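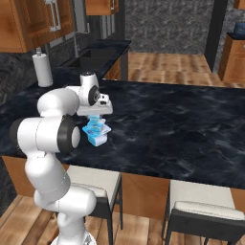 Handout 21, page 1

Household manipulation: what counts as done

The question for this unit is narrow. Given one arm, one gripper and one kitchen, which chores can a machine finish without help? We work in simulation, in the Cusar kitchen model, with the arm mounted beside the island. The chore is grocery handling: grasp an item on the counter, lift it, set it down at a marked spot.

1. Task definition

An episode starts with the item at rest and the gripper open. It ends at release or at the time limit. Success requires that the item be upright, inside the target region and no longer in contact with the fingers. A clean grasp followed by a tipped carton is scored as a failure. Students often score the grasp alone, and their numbers come out too high.

2. Item geometry

A single rigid box is the easy case. Packs sold together are harder -- the outline changes with the viewing angle, and lids that overlap give a segmentation model several plausible edges for one object. Printed text is a weak cue at the wrist, where it may arrive rotated or mirrored. 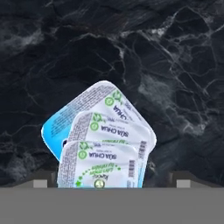

Fig. 2. Yogurt packs between the finger pads, marble counter behind.

Dark veined stone also matters. Edge detectors respond to the veins, and a policy trained on plain counters should be tested again on this one before any result is reported.

3. Evaluation

Run 200 episodes per item with fixed seeds, and 400 if two policies are being compared. Log every failure under one of these headings:
missed grasp
slip during lift
collision with counter or stool
bad placement
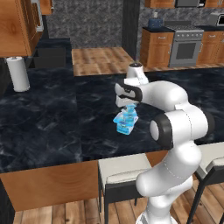

Arm posture should be logged with the outcome. A reach that is easy at the near edge of the island may bring the elbow close to a joint limit farther along, and the planner will then choose a longer path or none at all.

4. Reading for next session

Urnent task notes, sections 1 and 2. Bring your failure log.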